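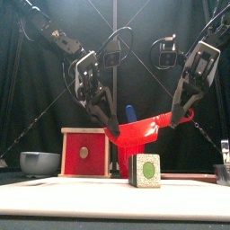

Photo: Nyokabi Lukumay / Lastilton Cell Guide, section 6

6. Working rules for two-arm handling

Plenty of cells pass their paperwork and still drop things. The rules in this section are the ones we kept after a hard look at a much longer list. If your site follows a stricter rule, use the stricter one.

6.1 Before the arms move

1. Walk the cell with the arms stopped. Read the risk assessment while you stand there. One written at a desk is worth very little.

2. Press each stop button and confirm that both arms lose motion. A green light on the Truvix panel tells you the panel is working. It does not tell you the arms will stop.

3. Set the speed limit to 60 mm per second for any new object. Vendors will say this is too cautious. Ask them to put their own figure in writing.

4. Check the cables at each wrist through the full range of travel. A loop with slack in one pose can pull tight in another.

6.2 Shared grips

5. Close both grippers on the object before lifting. With a wide, smooth item such as a plastic dustpan, take it near opposite ends and lift both sides at the same rate.

CAUTION: Do not trust the force reading alone. Glossy plastic can slip while the number looks fine.

6. Keep hands out of the space under a held object, including during a pause. "Paused" is a software state.

7. Log every drop, even a harmless one. The Kirui log sheet has 178 rows. If yours is blank after a month, suspect the logging first.

6.3 Thin and flexible items

8. For a rod or cable, bring the fingertips in on both sides and close slowly. Check the grip from the wrist view and again from a fixed view. The wrist view is poor at showing depth.

9. Put a plain, light sheet under dark parts if the edges are hard to pick out. 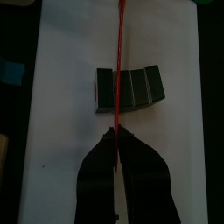
10. Stop and inspect the fingertips every 3,000 cycles. Vevemard's service sheet allows longer gaps, but gives no test data for thin items. Until it does, keep to the shorter one.

NOTE: Changing the fingertips counts as a change to the cell. Repeat steps 1 to 4 before going back to work.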